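FOR IMMEDIATE RELEASE

Wiltard to Open Furniture Repair and Reupholstery Center in Former Desmet Mill

Service will take in chairs, sofas and seat cushions from households and small businesses

PLORKBY, Tuesday, January 10, 2023 - Wiltard, a furniture repair company, will open a repair and reupholstery center in the former Desmet mill building on Canal Street, the company announced today. The center will accept household furniture for repair, new padding and new covers, and will sell reconditioned pieces from a showroom at the front of the building.

Wiltard has worked from a rented unit on the east side of Plorkby for the past five years. The company said it had run out of storage there and had been turning away sofas and other large items since last August. The new site has a ground-floor loading door, a freight elevator and a separate room for stripping and refinishing wood.

"Most of the calls we get are from people with one good chair and a seat that has gone flat," said Firouzeh Shojaei, managing director of Wiltard. "They have asked at a furniture store and been told to buy a new one. We can usually put in new foam and keep the cover if they like it. At the old unit we had to give them a wait of several months, and a lot of them gave up."

The center will take up 4,000 square feet on the ground floor of the mill. Desmet wove upholstery and curtain fabric in the building until the business closed, and the upper floors have been leased as offices and studios. Wiltard has signed a lease with the building's present owner, Vumari, which carried out repairs to the roof and replaced the windows on the canal side before the company moved in.

Work accepted at the center will include:

Replacement of foam, batting and webbing in seats and backs
New covers for dining chairs, armchairs, sofas and benches
Spring repair and retying
Regluing of loose joints in chair and table frames
Replacement of zippers, piping and buttons on loose cushions
Refinishing of wood arms and legs

Customers may choose fabric from sample books kept at the front counter or bring their own. Anyone bringing fabric is asked to call first so that staff can work out how much is needed. Large patterns, including many florals and wide stripes, take more fabric than plain cloth because the pattern has to be centered on each seat and matched at the seams.
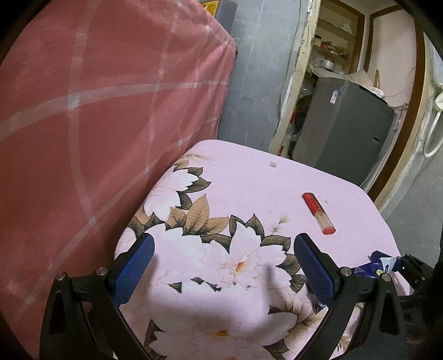

A seat cushion in pink floral fabric.

Loose cushions can be left at the counter without an appointment during opening hours. Each one will be tagged with the customer's name and a ticket number, and the same number will be written on the estimate. Customers with sets of dining chairs may bring in one chair for the estimate and deliver the others once the work has been scheduled.

Larger pieces will be seen by appointment. Wiltard will also offer pickup and return within 30 miles of the center, with the charge based on distance and the number of items. Customers outside that area can arrange their own carrier, and the center will hold finished work for two weeks at no charge.

Estimates will be given in writing and will list labor, padding and fabric separately. A deposit will be due when the customer approves the work. If staff find damage under the old cover that was not visible when the estimate was prepared, such as a cracked rail or broken webbing, they will call the customer with a revised price before continuing.

"We are a small shop and we will still be a small shop," said Ngân Lý, who will manage the workroom. "What changes is that we can have a sofa open on one bench and a set of chairs on the next, and the sewing can go on in a clean room away from the sanding. In the old place, if somebody was sanding, the sewing machines were covered up and we waited."

Lý joined Wiltard as an upholsterer and has trained the company's last two apprentices. She will oversee a training bench at the center, where apprentices will learn to strip, pad and cover seats on donated furniture before they begin work on customer orders. Two apprentice positions will be open when the center begins taking orders. Applicants do not need previous experience in upholstery but should be able to lift and move furniture with a second person. Application forms are available from the company's office.

The showroom will carry reconditioned chairs, footstools and small tables. Most of the opening stock comes from donated furniture repaired at the old unit over the past year. Prices and dimensions will be marked on each piece. Wiltard will not accept mattresses, recliners with electric motors, or furniture with signs of insects or mold, either for repair or as a donation.

The company will run an evening class in the workroom once the center is open. The first class will cover drop-in dining seats, and each person taking part will bring one seat from home and re-cover it. Foam, tacks and a dust cover are included in the fee of $100. Participants supply their own top fabric. Later classes on box cushions and piping will be announced if there is enough interest.

Vumari said the lease fills the last vacant space on the ground floor of the mill. Parking for customers is in the lot behind the building, reached from the north end of Canal Street. The loading door is on the same side, and drivers dropping off furniture may stop there while they unload. The front entrance is level with the sidewalk.

Orders already placed with Wiltard are not affected by the move. Customers whose furniture is in the workroom at present will be called when it is ready and told which address to use for collection. The company's telephone number will stay the same.

The old unit will close to the public when the center opens. Opening hours and the date of the first evening class will be posted at both addresses and mailed to current customers.

About Wiltard

Wiltard repairs and reupholsters furniture for homes, restaurants, waiting rooms and places of worship in Plorkby and nearby towns. Its services include foam replacement, sewing, spring work, frame repair and wood refinishing.

Press contact

Firouzeh Shojaei
Managing Director, Wiltard
Former Desmet Mill, Canal Street, Plorkby

Reporters who would like to visit the workroom before opening should contact the office to arrange a time.

###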